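Reading through the Stetton harbor plan this week. The last full one was adopted before the container berths moved downriver, so most of the maps in it are wrong by now. Some notes as I go.

The new draft covers land use, rail access and shore power. Dredging gets its own document, due in June.

Biggest change is on the east bank. The old coal yard is 122 acres and was marked "bulk, long term" last time. Now it's split between cable storage and a cold store. Roven keeps its lease on the north corner.

Shore power: two berths first, both at the Lunde terminal. The draft gives 940 meters of quay that would be wired. No price in the main text. There is one in the appendix, but it leaves out the substation.

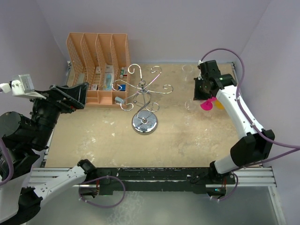
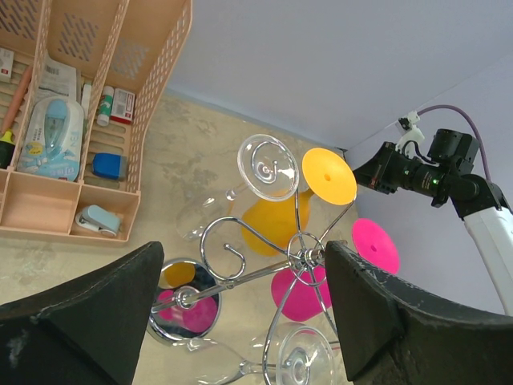 Peach-colored organizer on the tabletop, both pictures.

Rail is the part I expected more on. The single track past the grain silos stays single. Graham Catterall asked about a passing loop at the open evening and was told it depends on the state.

Jobs. The draft says 1,767 people work inside the harbor fence today. It doesn't say how many of those are at the tank farm, and the tank farm is the site with the least certain future in the whole plan.

Vorurix wants part of the tank farm for ammonia. The draft calls this "under study" and shows a safety zone as a dotted line. The line crosses Ferry Road - worth a look if you live down there.

Truck traffic: the night gate stays open until 2 a.m. as now. A second gate is shown on the map but not mentioned anywhere in the text. I've written in to ask which one is right.

Comments can be sent by mail or dropped at the harbor office front desk. I'll post the dredging document when it's out.

Recent posts
Stetton lock closed for gate repairs
Lunde terminal: new crane rails
Who pays for the Ferry Road culvert
Grain season numbers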